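Speaker notes: How a small town remembers a war
Plotham Community Hall, Mar 8, 2018

Opening

Wait for the chairs to stop scraping. Thank the hall for the heater, whether or not it has come on.

Start with the cenotaph. Everyone in Plotham has driven past it and most have reversed into the kerb beside it. Ask who has read all four sides. Leave a pause, then move on before it gets awkward.

Slide 1: The Buvmont march

The district's Second World War service began, for most of the men, with a walk. They assembled at the Buvmont saleyards and marched 30 miles to the railhead at Brolis, because the branch line had been booked for sheep. The sheep travelled in comfort.

Read the diary extract here. Slowly. It is mostly about feet.

Slide 2: The first anniversary

The council of the day voted 45 pounds for a service and spent a good part of it on bunting. The programme lists two hymns, a wreath and five speeches. The local paper reported a crowd of 2,000, which would have required everybody in the shire to turn up and bring a cousin. I have seen the one surviving photograph and I would describe the crowd as loyal.

If someone objects to this from the floor, agree that the photographer may have been facing the wrong way.

Slide 3: The Lui connection

Explain that Lui was the supply ship, and that the men's name for her can't be repeated in a hall with a Sunday school cupboard. Her bell came to Plotham after the war and was rung every May until it cracked. It now sits in the library foyer holding umbrellas.

Don't get drawn on who cracked it. Two families still have views.

Slide 4: What we do now

The dawn service runs 20 minutes, then tea. Be fair to the tea. More local history has been handed over beside the urn than was ever lodged at the archive, including both of the letters I'm about to read.

Letter one: the harbour, the heat, the request for socks.
Letter two: the socks have arrived. They are the wrong colour, and he is grateful in the way of a man who isn't. 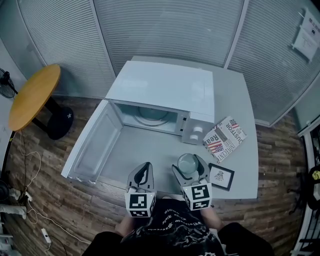

Slide 5: What's missing

The nurses. Three sides of the cenotaph are full and the fourth has a decorative wreath where their names might have gone. Say this plainly and don't make a joke of it.

Then ask for photographs, letters and ration books. Copies are fine. Medals should stay at home with their owners.

Questions

Repeat each one for the back row. If asked about the bell, see Slide 3.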